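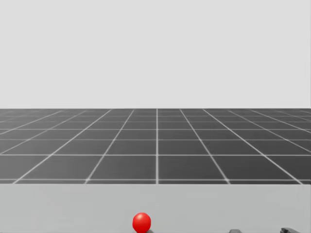
Part-time line cook, Gralline Lake Lodge

The Gralline Lake Lodge is hiring a part-time line cook for the fall and winter. The lodge has 17 guest rooms and one dining room, open to guests and to people from town. The kitchen is run by Veikko Kuusisto, and the cook reports to him.

You would work four shifts a week, mostly evenings, with one breakfast shift. The menu is short and changes every two weeks. We bake our own rye bread and smoke our own fish, and we can teach you both if you have not done them before. The dishwasher has their own shift from 5 p.m. on, but before then everyone in the kitchen washes their own pans.

What the work includes:

Prep and cooking on the hot line for dinner service
Breakfast on your own one morning a week - eggs, oatmeal, pancakes, coffee
Checking in deliveries and rotating stock in the walk-in
Closing down the line, including the fryer and the flat top

We are looking for someone with at least one year in a working kitchen. A food handler card is required by your first shift. You need to be able to lift a 50-pound sack and stand for a full service. Baking experience helps but is not required. There is no bus out to the lodge, so you need a way to get here, including in snow.

Pay is $22 an hour plus a share of the tip pool. Staff meal every shift. A shared staff room at the Nieminen house, across the road, is available for $800 for the season, heat and laundry included. There are 2 beds left there. Tell us in your application if you want one. 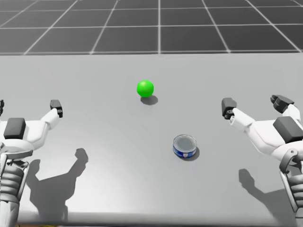
Green ball on a gray table.

The season starts in late September and runs until the ice goes out. The kitchen closes for one week after New Year's, unpaid. Cooks who finish the season get a bonus of $2,115 with the last paycheck.

To apply, send a resume or a plain list of where you have worked, with dates, and the names of two people we can call. Put "line cook" in the subject line. You can also leave it at the front desk in an envelope marked for Veikko. Applications are due by 20 September 2025. We will ask a few people to come in for a paid trial shift, dinner service only. Bring your own knives if you have them - the house knives are fine too. Shoes must be closed and non-slip.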